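Bulaleck maple board – 3 months in

Got this in November for sorting and craft stuff with my niece Mio, shape blocks mostly, some beads. Quick review because I keep getting asked.

Good: it's flat. Really flat. My last one (a Warnix) rocked like a boat within weeks. Pale maple, glued strips, nice wavy grain, a few darker streaks that I like and my sister doesn't. Bright colors show up great on it, small pieces are easy to spot. Big enough that two people can work without elbows. Blocks slide fine, stand up fine.

Less good: came dry. Like thirsty dry. Took two coats of oil before it stopped drinking. The instructions say one, ignore that. Also the edges were a bit sharp out of the box – five minutes with 300 grit and a rag, done. Annoying at 94 dollars tho.

Seams: can see them, can't realy feel them. I ran a fingernail over every one. No gaps so far and we had the heat on all winter.

No rubber feet. On a smooth table it wanders. I put shelf liner under mine, Bianca Munteanu down the hall clamps hers. Either works.

Shipping was slow, box was a mess, board was fine. Would buy again, maybe on sale. Four stars, would be five if they'd just sand teh edges.
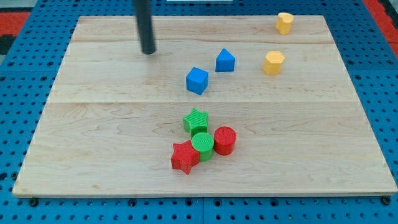 Can I wash it in the sink with dish soap?

A quick wipe with a damp cloth and a drop of soap is fine, but don't soak it – dry it right away and stand it on edge for an hour.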